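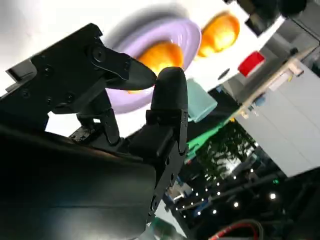

White table in the kitchen: keep it or paint it?

Posted Sun 18 January

marrowfat_jen
Right, need opinions before I do something daft. We bought a big glossy white table from Konness in July and I still can't make it look like anything. It's for the kids' end of the kitchen, so all the plates and mugs are plastic pastels. I've been trying a lavender plate, a pale teal mug and a couple of those little pumpkin things with the orange stripes. My husband says it looks like a nursery. I quite like it! But the white glares something rotten when the lights are on and I'm wondering about a cloth, or even painting the top.

oldhob70
Don't paint it. I painted a gloss top once and was picking flakes out of the butter for months. Get a cloth.

Filtby_Sue
Disagree with oldhob, a cloth on a kids' table is just more washing. What about a wipeable runner down the middle? Ernance do one in a sort of oatmeal, mine was 20 quid and it's been scrubbed to within an inch of its life.

marrowfat_jen
Ooh, hadn't thought of a runner. My trouble is the far side of the table has a wavy edge, so anything straight looks wonky against it. And then there are the round black holes in the top, one of them right where you'd want to put a jug.

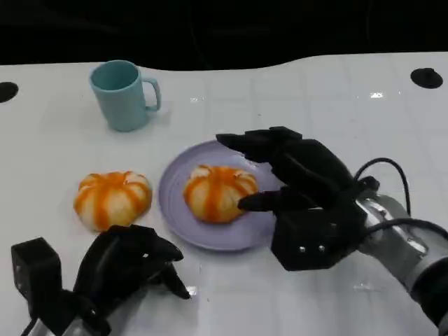
I do think the orange is what cheers it up — when I tried it with just the plate and mug it was all a bit dentist's waiting room. So the pumpkins are staying, even if it is January. Would you put both on the plate or leave one off?

Tanko Shehu
One on, one off. Two on a plate and somebody will try to eat them. I'd leave the table bare as well, a wavy edge is nice and you'd only be hiding it.

oldhob70
Pumpkins in January, though. Swap them for satsumas and at least you can eat the decorations.

Filtby_Sue
Oh let her have her pumpkins. Jen, if it's the glare that bothers you, change the bulb before you touch the table. We had one of those cold white ones over ours and it was like eating in a car park. Went for a warm one from Edet and I stopped moaning overnight.

marrowfat_jen
Bulb is a good shout, ours is very blue. Will try that first and measure up for a runner if it's no better. Paint is off the list, oldhob, you can relax.

oldhob70
Good. Still say satsumas.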